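4.2 Household objects in the staging of the two-act texts

The Trastia corpus contains 3283 stage directions drawn from the domestic plays in the Ulico collection. Each direction was coded for the objects it names and for whether a character handles them in the same act. Coding followed the scheme set out by Hodžić, with one change: appliances were separated from furniture, which the original scheme treats as a single class.

Furniture is named early and seldom moved. In nearly 30 percent of the directions that mention a chair or table, the object has no further role in the dialogue. Appliances behave differently. They tend to enter the text at the point where a speech is interrupted, and the direction that names them is usually short. The Prudex acting editions keep this pattern, although they cut many of the longer opening descriptions.

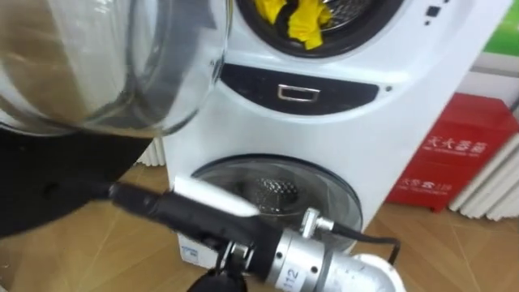

Figure 2. Stacked washing machine with two drums, upper door open.

Laundry directions were the hardest group to code, as playwrights often write only "she does the wash" and leave the equipment to the designer. A period set may call for a tub and a line, while a present-day set allows a front-loading machine. The choice affects sightlines and blocking. With a stacked unit such as the one in Figure 2, the lower door is close to the floor, so an actor using it must bend or kneel, and a yellow cloth in the upper drum would sit much nearer to eye level. Directions that did not specify a posture were therefore coded as open and left out of the movement counts in Section 4.3.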